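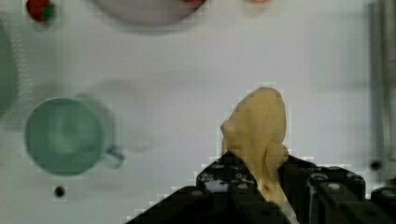

Midis Table Kitchen, the pale yellow piece and the mint-green cup.

Midis Table Kitchen
Play dishes and play food for home, classroom and waiting room
Item no. 1248
Maker: Ernness
Sold by: Hustcombe

The Midis Table Kitchen is a mixed set of dishes and play food for children who like to cook, serve and wash up again. We have put the set together so that it can be used on any normal table, without a play stove or a play cupboard. Many of our customers have only a small room, and they asked us for a kitchen that goes back in its box in the evening.

The colors are calm. The dishes are in mint green, light blue and a pale lavender, and the food brings the stronger colors, such as the red of the tomato and the orange of the orange half. On a white table the small pieces are easy to find, also for younger children who are still learning the names of the foods.

What children do with it

The colander is usually the first thing a child takes. It has rows of small holes in the bottom and a handle at each end, so two children can hold it together and "wash" the strawberry and the tomato. After this comes the small round bowl with its side handle, which is the right size for the peeled banana. The peel of the banana is open and curls to the outside.

The plate is good for serving and for sorting. A simple game for the start: put all round foods on the plate and all other foods in the large bowl, then exchange. With older children you can play restaurant, where one child writes the order on paper and the other one must bring it from memory. The mugs are for tea, of course, but in our shop they are also used for hiding the strawberry.
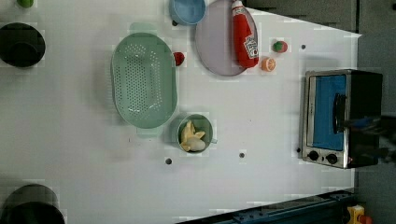

Items sold separately

The toaster oven and the black pots do not belong to item 1248. The oven has a glass door with a black handle, two round black knobs and a bright blue inside. Please ask us for the present price before you order, as it changes more often than the price of the set. The ketchup bottle with the Heinz label is also not part of the set. Tables are not in our program.

The Ha extension

If you have the Midis set already and you would like more food and no more dishes, please look at the Ha extension. It comes in a flat box with 8 pieces of play food, which we change from time to time. The pieces fit the dishes of the Midis set in size. We cannot take orders for single colors of the Ha pieces.

Setting up the table

A table with a plain light top is best. Leave the front side free, so that the child has a place to work, and put the plate and the food at the back. The bowls and the colander can stay on the side of the hand the child does not use. For a group we recommend 4 children at one table. With more children the mugs become a reason for discussion. 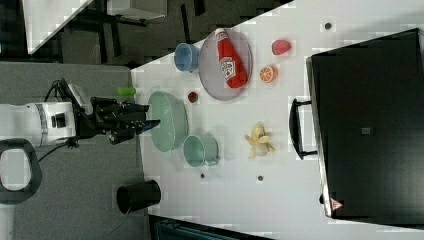
Dishes, mugs and play food together on a white table top.

Care and cleaning

Wipe the dishes with a damp cloth and a little mild soap, and dry them before you put them back in the box. Do not put any part in the dishwasher, the microwave or a real oven. The play food should be cleaned by hand and not left to soak. For daily use in a waiting room we advise a cleaning every evening.

The dishes are made for play. Please do not use them for real food or hot drinks.

Delivery

The box weighs 1000 g and is sent as a normal parcel. Orders which reach Hustcombe before Thursday noon leave our store in the same week. Schools and nurseries can pay after delivery, please write the name of the school in the field "Remarks". In January we close the store for stock taking and the parcels need a few days more.

Spare parts

Small foods get lost, we know this well. The strawberry, the tomato and the orange half can be ordered again as single pieces under the same item number with the letter S behind it. The colander and the plate can also be ordered again. Mugs are sold only in pairs.

Returns

You can send the set back when all the pieces are inside and the box is not damaged. Single spare pieces cannot be returned after they have been used.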